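Teaching a Planner to Unstack Dishes: Project Report
Anjana Roy, with Ebbe Myklebust and Libor Jelínek
Supervisor: Larysa Semeniuk

A stack of bowls and plates on a patterned tablecloth, gripper jaws open wide on either side. Most of our term went into what the software should do next.
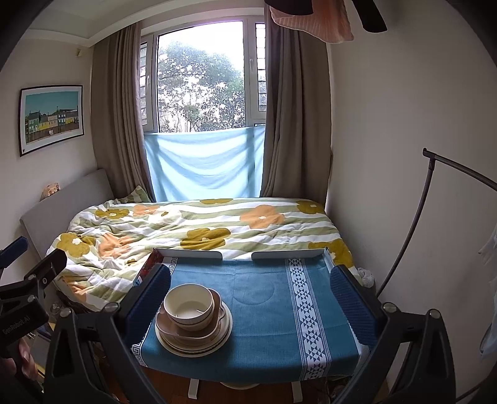 What we set out to do

Our part of the Kernis project was the planning layer. Somebody else's code gives us camera frames and jaw width, and we have to come up with an order: which dish goes first, which side to grab it from, and where to put it down. I took the perception piece, Ebbe took the planner, and Libor wrote the replay tool we ended up using for pretty much everything (thank you, Libor!).

I thought perception would be the easy bit. Bowls are round, plates are round, fit some ellipses and go home. Well, no.

Finding the rims

My first version looked for edges, fitted an ellipse to each one and sorted them by height. With a single bowl on a plain cloth it was great. Put one cream bowl inside another and the two rims sit so close together that the fitter happily merges them into one thick bowl. Wavy dishes were worse. The fitter would try three or four different ellipses on the same outline and report each one as a separate plate.

Patterned tablecloths gave me a whole week of grief too. A band of diamonds and triangles is full of strong edges, and my code loved them. I ended up masking the cloth first, by color and by a flat plane fit, and only searching for rims in whatever was left. Not elegant, but the false plates mostly went away.

For the odd-shaped dishes I dropped ellipses completely and kept the raw outline. The planner doesn't need a pretty curve, it just needs two opposite points where the pads could close.

The planner

Ebbe's planner keeps a small graph. Every dish is a node, and an arrow means "this one is resting on that one." Only dishes with nothing on top can be moved. Simple enough – until the perception side changes its mind between frames and the arrows flip. We fixed that by making the graph stubborn: a new arrow has to survive 4 frames in a row before it counts.

Side choice was trickier. Ebbe scores each pair of grasp points by how much room there is for the jaws, and a stack near one side of a small table leaves you plenty of space on one side and very little on the other. His first scoring ignored the table edge and kept suggesting put-down spots half in the air. We added a margin of 60 mm from the edge and that stopped.

Replay and results

Libor's tool, which he named Tarigan for reasons he won't share, steps through a recording and draws the rims, the arrows and the chosen grasp over each frame. Before we had it I was reading numbers out of a log file and guessing. I'd build this first next time.

We labeled 1746 frames by hand between us. The top dish was easy for the code, and the order below it got shakier the deeper we went, mostly where plates overlap and only their front rims show. I'd love a second viewpoint for those. Reflections inside glossy bowls still produce a phantom rim now and then, and I haven't solved it.

Still open

Larysa wants the planner to say "I'm not sure" and ask for another look before it picks a grasp. Ebbe has 2 versions of that on a branch, neither merged. I also need to clean up the cloth mask, which has a bunch of hard-coded color limits in it that I'm a little embarrassed about – they're in the config file now, at least, with comments.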